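From: Thư Đàm
To: bench-arms list
Subject: Re: Trakow two-arm kit, anyone got one yet?

On Thursday Toivo Honkanen wrote:
> We're looking at the Trakow kit for the teaching lab. The Plirkomen
> brochure only shows it stacking blocks. Has anybody tried it on
> clothes? And is it a pain to set up?

Hi Toivo, hi all,

We've had ours since October and I'm really taken with it! Clothes are all we do with it, mainly a rainbow hooded jacket that crumples in a new way every time (we've got 164 saved runs on it so far, good and bad). The grip is what won me over. The fingers come to a narrow point, so they can get hold of a fold of cloth without grabbing half the jacket along with it.

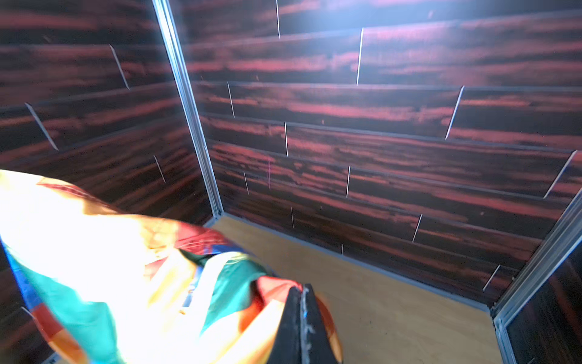

Photo: Thư Đàm, gripper view

Setting up took Ilari and me one long afternoon. Both arms bolt to the front rail on their own plates, and the printed guide is fine until you get to the cables, where it gives up. Leave more slack at the elbows than it tells you to. We ran ours too tight at first and the left arm kept stopping short – easy to put right once we'd spotted it. 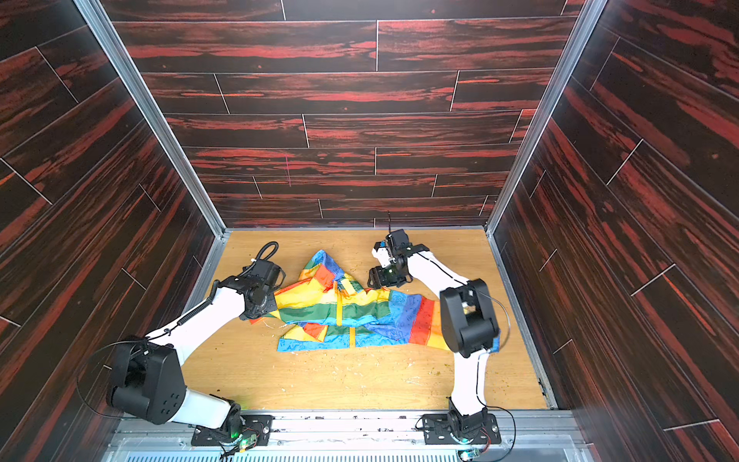
Both arms at the jacket, left gripper down on the cloth.

My grumbles: the wrist screws work loose (check them weekly), and sleeves are still hard. Of the last 90 tries at a full fold I'd call 74 decent, and most of the rest went wrong at a sleeve. Anneli thinks a slower approach would help, and she's usually right about these things, so that's next on our list.
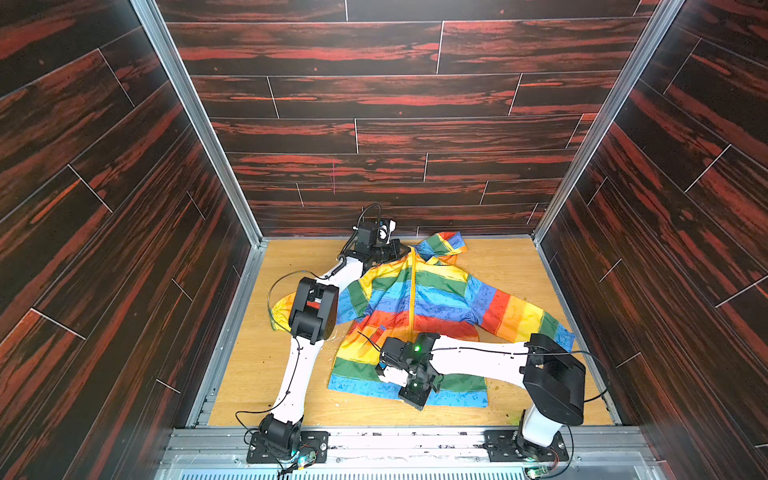

Can one person run it on their own?
Once it's bolted down and the cables are sorted, one person is plenty, though you'll want a second pair of hands for lifting the arms on to the rail.

Happy to send you our settings, Toivo, just say which version of the guide you've got.

Thư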